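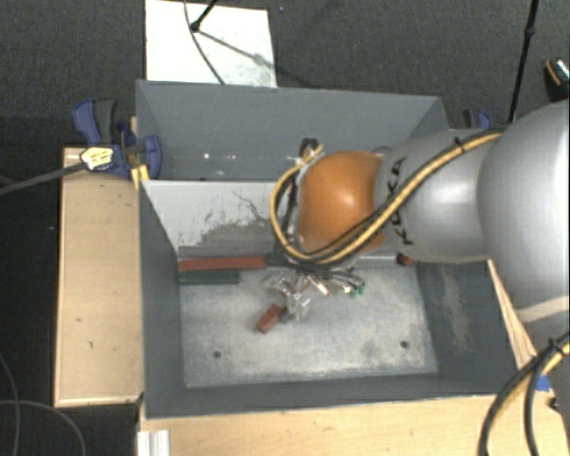
Projektbericht: Einrichtung und Wartung der Kistenzelle
Bearbeiter: Teodoro Espinoza
Stand: 14.4.23

1. Ausgangslage

Die Zelle steht seit August im Labor Notton. In der Übergabe heißt es, sie sei »weitgehend wartungsfrei«. Dem habe ich von Anfang an misstraut, und nach der Projektzeit sehe ich keinen Grund, das zurückzunehmen. Meine Aufgabe war es, die Einrichtung zu dokumentieren, die Störungen zu ordnen und einen Wartungsplan vorzuschlagen.

2. Aufbau

Der KUKA-Arm greift Teile aus einer grauen Kiste, die mit Klemmen gehalten wird. Für einen Versuchsaufbau geht das in Ordnung. Im Abschlussbericht der Vorgruppe (Projekt Bite) wird daraus allerdings eine »reproduzierbare Fixierung«, und dafür fehlt mir jeder Beleg. Eine Messung der Kistenlage vor und nach einem Lauf habe ich in den Unterlagen nicht gefunden.

Die schräge Platte in der Kiste soll die Teile nach vorn bringen. Im unteren Bereich ist der Lack abgenutzt oder fehlt ganz, darüber verläuft ein Kratzer. Auch der Boden ist verschrammt. Ob das vom Greifer stammt oder von den Teilen, lässt sich im Nachhinein nicht klären. Die langen Teile bleiben am Fuß der Platte liegen, dicht an der linken Wand, und genau dort ist das Anfahren am heikelsten.

3. Kabelführung

Das gelb-schwarze Kabelbündel läuft außen am Arm entlang und bildet am orangefarbenen Handgelenk eine weite Schleife. Diese Schleife braucht die Achse zum Drehen. Wer sie strafft, weil es ordentlicher aussieht, riskiert den Stecker. Die Firma Gornent empfiehlt eine Schutzhülle. Ich halte sie für verfrüht, solange niemand die tatsächlichen Drehwinkel aufzeichnet.

4. Störungen

Das Protokoll umfasst 1.245 Griffe. Davon wurden 21 abgebrochen, 8 mit Kontakt zur Kistenwand. Die Quote klingt gut, sagt aber wenig, weil Neustarts von Hand nicht erfasst wurden. Nach dem Nachziehen der Klemmen gab es keinen Wandkontakt mehr. Das kann Zufall sein, der Lauf danach dauerte nur 20 Minuten.

5. Wartungsvorschlag

Vor jedem Lauf: Klemmen prüfen, Kistenlage an zwei Ecken messen, Kabelbinder ansehen.
Wöchentlich: Greiferbacken reinigen, Stecker auf festen Sitz prüfen.
Nach jedem Wandkontakt: Referenzpunkt neu anfahren und Abweichung eintragen.

Der Kollege aus Eredbridge möchte die Kistenlage per Software korrigieren. Vorher sollte die Kiste einen festen Anschlag bekommen. Die Zeichnung dazu liegt im Anhang, gefertigt ist er noch nicht.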